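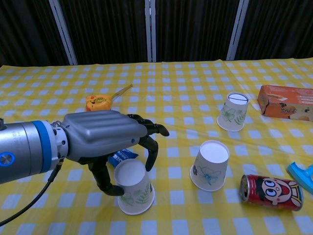 Prerkness, 2023-08-16

For immediate release

Paper cup games come to Plinitley for the rest of August

I've been wanting to write this one for ages! From this week our little games table at Plinitley is open to anyone who fancies dropping in, and it's all built on the cheapest kit I know, the paper party cup. Clekix (that's us, we make and lend out tabletop games for fetes, school halls and wet afternoons) has put together a set of cup games called Vương, and you can come and play it for nothing until the end of the month.

The basic game is the one your gran probably knew. Three cups go upside down on the cloth, something small goes under one of them, the cups get shuffled about and you have to say where it went. I have played this with my own family more times than is sensible and I still lose to the under-tens. From there it gets a bit odder. There's a measuring round, where you slide your cup across the table and the tape measure decides who got nearest to the mark (bring your reading glasses, the arguments are over millimetres). There's a round where one cup has its base marked with a circle and a line straight across, and whichever way the line points after the shuffle decides who goes next. And there's a stacking round, which I'd save for last as it gets noisy.

We chose flowery cups on purpose. I tried plain white ones back in the spring and the table looked like a dentist's waiting room. A bit of green leaf round the side, a yellow and white checked tablecloth underneath, and people sit down without being asked. The cloth does have one other use: the squares make a ready-made grid, so in the sliding round you can say "two squares back" and everyone knows what you mean.

I've had 1240 cups delivered for the run, and 600 of those are set aside for groups who'd like to take a set away and play it at their own do. A borrowed set has 60 cups in it, plus the rules on one sheet of card. You'll want your own tape measure and tablecloth, any old ones will do. Squashed cups are fine to bring back squashed, I'd much rather they were used.

We tried the games out earlier in August with more than 58 players over one long afternoon in Prerkness, and I changed quite a lot afterwards. The shuffling round is shorter now. The stacking round has a proper finish, where before it just sort of carried on until somebody sneezed. I also rewrote the rules for the line-on-the-cup round, as my first go at them made sense to me and to no other living person.

Playing at Plinitley is free and you don't need to book. Children are welcome with a grown-up, and grown-ups are very welcome with no children at all. If you'd like to borrow a set, ask at the table and I'll put your group on the list, first come first served.

Notes for editors

Vương is written with the accents, please, and Clekix has a capital C only. Free sets are for clubs, schools and community groups in and near Prerkness. I'm happy to chat about the games or send over the rules sheet, just reply to this release.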